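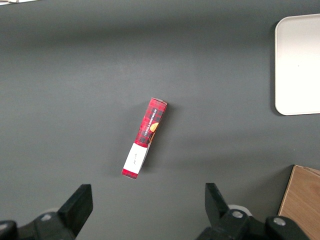 Food & Drink | Makers

922 shares | 40 comments

The bakery at Nudovcombe has made the same shortbread for three generations, and the recipe is still pinned to the wall above the scales. Flour, butter, sugar, salt. Lorcan Coughlan took over the ovens from his uncle and has changed very little.

"The butter does most of the work," he says. "If it's too warm the dough spreads, and then you've got a biscuit, but you haven't got shortbread."

He starts at four in the morning. The dough is pressed into tins by hand, pricked with a fork and left in the cold store for 40 minutes before it bakes. The ovens are old Hollmann deck models, bought second-hand, and the left one runs hot. Coughlan turns the trays halfway through.

Flavours came late. His uncle allowed lemon at Easter and nothing else. There are now 3 kinds besides the plain – vanilla, ginger and a hazelnut one that sells out in July, when the campsites fill.

Jarlath Ní Mhurchú, who runs the shop side, wanted smaller packs for walkers. The first batch arrived crushed. A stiffer carton solved it, though it put the price up, and a few regulars still grumble.

Most of the trade is local. A hotel group asked for a weekly order last year and Coughlan turned it down, as it would have meant a night shift.

"I'd have to hire someone," he says, "and I'd have to show them the left oven."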